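Chapter 7
Choosing a Hand: How to Compare Grippers Without Fooling Yourself 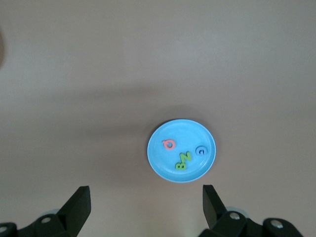 What makes one gripper better than another?
The job you give it, mostly, and after that the number of times you are prepared to watch it do the same job again. A gripper has no quality in the abstract, whatever the brochure says. It has a record on particular objects, on a particular surface, with a particular arm and controller behind it, and the record is only as good as the person keeping it.

7.1 The trouble with demonstrations

Every gripper works beautifully in the room where it is sold. The object on the table has been chosen by someone who wants to go home on time, the lights have been set by the same person, and the arm has been rehearsing since breakfast. You will leave impressed. You will then carry the thing back to your own bench, hand it a foam letter, and discover a new respect for the rehearsal.

Chapter 6 dealt with arms, which at least have the decency to be described by numbers most people agree on: reach, payload, repeatability. Grippers are less obliging. Stroke and maximum force can be read from the data sheet, and you should read them, but they will not tell you what happens when a fingertip comes down slightly to one side of a soft shape lying in a dish. Two parallel grippers with the same stroke and the same force can behave like different animals. The tips differ, the linkages give in different directions, and one of them may have been put together by a student in a hurry.

The subject of this chapter is how to find out which animal you have.

7.2 Why a plate of letters

The running exercise is picking foam alphabet letters off a plastic plate with a two-fingered parallel gripper, using a camera at the wrist. It looks like a nursery game. Readers who find this beneath them are invited to try it first and complain afterwards.

Foam is light and it squashes, so a finger that arrives a little too low or closes a little too hard may still get away with it, and a finger that only brushes the edge may push the piece along instead of gripping it. The shapes are awkward in useful ways. A Z has a diagonal that tempts the fingers to close across a corner. A B has a flat back and two bumps, and on its side it offers a rather different grip from the one it offers upright. Round letters turn when nudged. When two pieces of the same colour lie almost touching, the camera software has to decide whether it is looking at two things or one odd thing, and a blue letter on a blue plate will find out any program that relies on colour alone.

The plate matters as much as the letters. Its rim is a low wall, and a wide fingertip that manages perfectly well on a bare table may have nowhere to go when the letter sits close to that wall. Ingegerd Granström, whose bench notes form the basis of this chapter, spent most of one March blaming her controller for failures near the rim. The controller was innocent. The fingertips were too thick, and had been from the start.

7.3 What the wrist camera can and cannot settle

A camera at the wrist travels with the fingers, and this is its great virtue. You see the gap between the tips and whatever lies ahead of them, from more or less the gripper's own point of view. It is also its great vice. The fingers take up part of the view, a shadow may fall across the table just where you would like even light, and the final moment of the grasp is liable to happen behind a piece of black plastic.

For comparison work, two habits help. Fix the starting pose and write it down, including the finger opening. Then save a view from that pose before every attempt, however dull it looks. Rostyslav Lysenko kept 3,191 of these from the Raltitville trials and was teased for it until someone asked whether the lamp had been moved halfway through. It had.

A second camera on a stand is worth having if you can afford one. It will disagree with the first, and the argument between them is often where you learn something.

7.4 Deciding what counts

Before the first attempt, agree what a success is. This sounds too obvious to print. At Ocampo, Bilal Rizk and Tumelo Swanepoel scored the same recordings separately and differed on 9 per cent of them. Rizk counted a letter as picked once it had left the plate. Swanepoel wanted it held until the arm reached the drop point. Both positions are respectable — they simply measure different things, and the two men had been adding them together for weeks.

In this book a pick is successful when:

the intended letter leaves the plate;
it is still held when the arm reaches the drop point;
no other letter has come along for the ride.

The third condition will annoy you. Keep it anyway. Record failures by kind as well as by number: missed, pushed, dropped, took two. A gripper that misses cleanly is a nicer colleague than one that ploughs the plate across the table, and a single percentage hides the difference.

7.5 Changing one thing

The comparison that opens our worked example sets the Humetti two-finger gripper, with its standard tips, against the same gripper fitted with narrow tips from Gruvidico. The arm, the controller, the camera and the plate stay as they were. So does the operator, if you can bear it.

The temptation to improve something else along the way is very strong. You will notice that the approach is a touch fast, or that the lamp could be nearer, and you will want to put it right. Write it in the notebook and leave it alone. If you really must change it, go back and run the first set again. Obadia Muriithi, who ran 1,000 picks with each set of tips, has a page headed "Things I did not fix", and it is the longest page in his notes.

Alternate the tips in short blocks. Motors warm up and foam gets tired, and so do people. If all the standard-tip runs come in the morning and all the narrow-tip runs come after lunch, you have carried out a careful study of lunch.

Before reading on, set out a plate and at least four letters of your own, with two of them close together. Choose a starting pose, save one view from the wrist camera, and write down which letter you expect to give the most trouble. Section 7.6 begins with the log sheet, and you will need that guess for its first column.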